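Hakala Small Grants
Progress report, second period
Project: Shared kitchen tables for the Nanutum residence
Prepared by: Yaa Kwofie
Date of report: April 14, 2018

1. What the report covers

Dear Ms. Odoi,

With this report I want to inform you how the work with the kitchen sets is going, how the money was used, and what we still have to do before the residents come back in August. In your last letter you asked that we write less about the purpose of the project and more about the things which we selected. I have tried to follow this.

The first set is now chosen. It has a wooden mug stand, mugs in different colors so that each resident knows his or her own, plates with a small wooden stand, a light blue lidded dish and a toaster oven. Everything is placed on a brown mat, and the mat marks the area of the set.

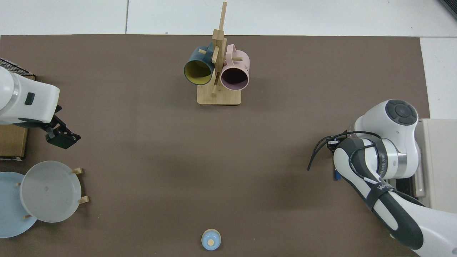
Mug stand with the teal mug and the pink mug 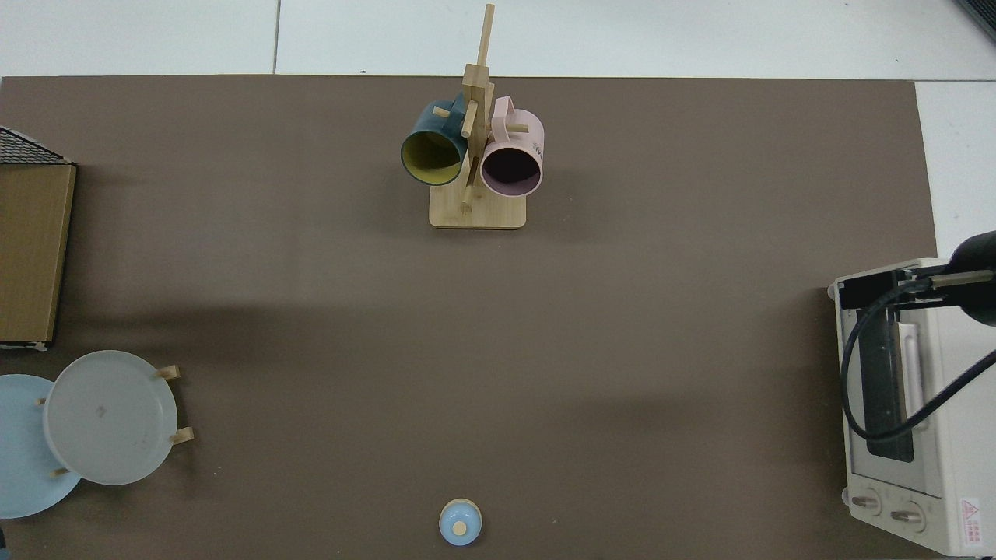
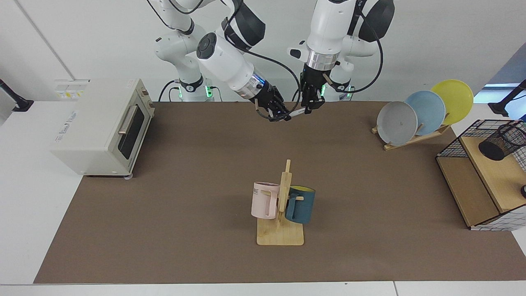 The rule which we gave to ourselves in the first period was that every object must have a fixed place, and that a new resident must be able to find this place without asking. In the old shared kitchen the mugs stood one inside the other in a deep cupboard. The residents took the front ones and the back ones were forgotten. When Jianguo Lei emptied this cupboard with me, we found mugs which had moved in before most of the present residents.

2. Selection of the objects

Mug stand. We compared a stand with pegs, a row of hooks under the shelf, and a simple tray. The hooks were the cheapest, but the landlord does not allow new holes in the shelves. The tray took too much of the surface. So we decided for the stand. It is light in weight, and one must hold the post with one hand when a mug is taken off, otherwise the stand can turn a little. We asked Flekov, the supplier, if a heavier base is possible. They answered that they have one for the larger model only, and the larger model does not fit under our shelf. We stay with the small one.

Mugs. The different colors were a wish of the residents. In the first period we had proposed white mugs, which are easier to replace, but in the house meeting there was a long discussion about who had used whose mug, and after this the white mugs had no more friends. The inside color was not planned by us. The teal mug is mustard yellow inside, and Nhyira Quansah told us that tea looks strange in it. We keep it anyway. She has taken the pink one.

Plates. The plates go in a small wooden stand with pegs and they are not stacked. I must report that the stand is less good than the mug stand. A plate which is a little too large leans to one side, and then the second plate lies partly under it. We tried to turn the stand by a quarter and this helped a little. Zuweira Aidoo will look for a stand with more distance between the pegs. If she finds it at the same price, we will exchange it in all sets.

Lidded dish. It is intended for sugar, with a round knob on the lid. Two residents asked if it could be for salt. We will put a label on it and the question will be closed.

Toaster oven. This is the largest object of the set and also the one which made the most work. It must not stand against the wall, and its door must open freely to the front. We tried it first on the right side of the mat and afterwards we discussed the left side again, because the socket in the Pornmont kitchen is on the other side than in the Nanutum kitchen. The result is that the side of the oven will be decided for each kitchen alone. The layout sheet will show both possibilities.

Mat. The brown color was chosen because it shows a clear border on a light surface. Crumbs are also easy to see on it. Some residents find it too dark, but we did not get a better proposal.

3. Where we are compared with the plan

The plan said that the first set should be complete at the end of this period. It is complete, with the exception of the plate stand, which I explained before. The plan also said that the layout sheet should be printed. It is written and it is not yet printed, and for this delay I am responsible. I wanted to have the sentences checked by somebody who speaks English from childhood, and this took longer than I thought.

We will prepare sets for 9 kitchens in total. The number is the same as in the application. The two kitchens on the upper floor of Pornmont have a narrow table, and there the set must be without the plate stand or without the lidded dish. I would prefer to ask the residents of this floor and not to decide it from my desk.

4. Use of the money

Spent in this period: $1,271
Remaining from this installment: $439

The larger part of the amount was for the toaster oven of the first set and for the advance payment to Flekov for the mug stands and mugs. The mats were cheaper than in the budget. The transport was more expensive, as the supplier had to come two times. The receipts are with Jianguo Lei and he can send copies when you need them.

I would like to ask for your permission to use 28 dollars of the remaining amount for felt pieces under the mug stands. They were not in the budget. On a table without a mat the base makes a scratching noise when it is pushed, and some residents will certainly remove the mat sooner or later.

5. Comments from the residents

We left a notebook in the kitchen and asked for comments. Most of them were short. I give a few of them with the original words:

"I like that I can see my mug from the door."

"Please do not put the plates so near to the edge."

"Where do the spoons go?"

The last comment is a correct one. In the application we did not speak about spoons at all. The drawer in Nanutum is enough for them, but in Pornmont the drawer does not close well and the residents keep their spoons in a glass. Zuweira has asked the landlord about the repair of the drawer. Until now there is no answer.

6. Next steps

Order of the remaining mug stands and mugs, after your answer about the felt pieces.
Decision about the plate stand (Zuweira Aidoo).
Printing of the layout sheet, with the oven on the left and on the right (Yaa Kwofie).
Visit to the upper floor of Pornmont and talk with the residents there (Nhyira Quansah, Jianguo Lei).
Delivery of all sets before the residents come back.

If you would like to visit the kitchen, please write to me some days before, so that I can ask the residents. The best time is the morning, when the kitchen is free.

With kind regards,
Yaa Kwofie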